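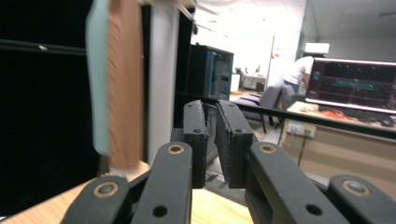
Did we settle on a gripper for the second half of the grant?
Mostly. The Skedura pair is my pick for anything with a handle, and I'd like to keep the Hellström pair for boxy, heavier stuff until we've run a proper side-by-side at Trumcombe.

Progress report, Tarnthorpe gripper comparison
Fri 3 April

So, the kitchen tools! I spent most of this period on them and I'm glad I did, they're a much tougher test than the blocks and bottles we started with. Thin handles want to roll when the pads touch down off center, and anything with a round head pivots the moment you lift it. I went through two sets of pads on the hand-held units before I liked the feel, and the softer set wears faster than I'd hoped (I've ordered more, it's in the small parts line). The whisk task is still my favorite - hang it up, take it down, hand over hand if you need to.

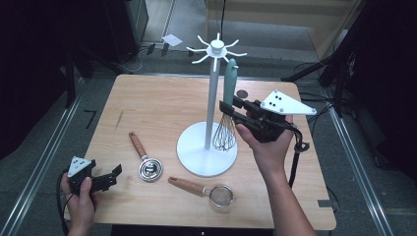 Is the money holding up?
We've spent a little less than planned on hardware and a little more on cables and pads, and there's $800 left in the equipment line. I'd like to put it toward a spare wrist camera.

Back to the tools. Flat metal pieces lying on the table are where the two designs really part ways. With the Skedura fingers I can come in low and close on a rim without the linkage bumping the wood first, and with the Hellström ones I have to tip my wrist, and then the camera loses sight of the far pad. 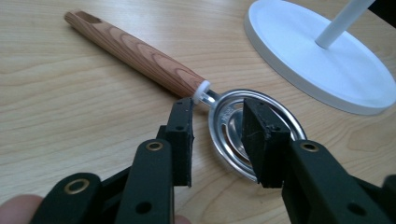
I've also been going back and forth on finger opening speed. Fast feels great in the hand but it's rough on the controller logs, and we had 6 sessions I want to redo at the slower setting. That's maybe a week of work, all in April. After that I'll send the comparison table and we can talk about Trumcombe dates.

Tarnthorpe Handling Lab - contact the project office for reprints - Back to top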